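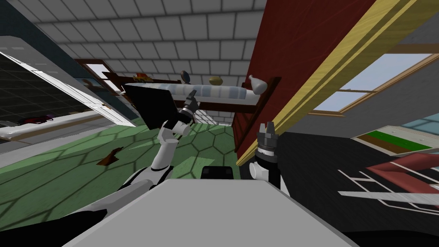
Head camera view from a bedroom episode in the Flitik simulator, both grippers raised.

Flitik Episode Collection: Frequently Asked Questions

What is being collected?
Short episodes of a two-armed robot handling things in simulated homes. An operator drives the arms from a workstation and the simulator records the camera views, the joint positions and the gripper commands. The episodes are used to train the Gesov policy.

How many episodes are there so far?
The March release has 428 episodes. Of those, 376 passed review and are in the training split. The rest can be downloaded separately with the reviewer notes attached.

Why simulation and not a real apartment?
Cost, mostly. We can reset a room in 2 seconds and change the furniture, floor and wall colors between episodes. We do plan to add real episodes later -- there is no date for that yet.

Why is the room tilted in some views?
The head camera moves with the robot's head, and we store what it renders. Please don't level the images before training. The head pose is saved with every step if you need it.

Do both arms have to be used in every episode?
No. Some tasks need only one. The idle arm is still recorded, and its joint values should be kept in the file.

Are failed attempts kept?
Yes, if the operator finished the episode normally. They are labeled "fail" and left out of the default split. Episodes that ended in a simulator crash are deleted.

How are the rooms made?
They come from the Baloch room generator, which picks a layout and then places furniture and small objects. There are 119 layouts. Object placement can look odd. Report it only if something is floating or stuck inside something else.

Can I contribute episodes?
Yes. You need an operator account on the Trornutmont server and a controller for each hand. New operators do a practice set first, and those episodes are not released.

My upload was rejected. What now?
Check the log for the reason code. The usual ones are a missing language instruction, a gap in the joint data, or an episode with no movement in it. Fix the file and upload it again under the same episode ID.

Can I use the wrist cameras only?
Yes. Each camera is stored as its own stream, so you can skip the head view when loading.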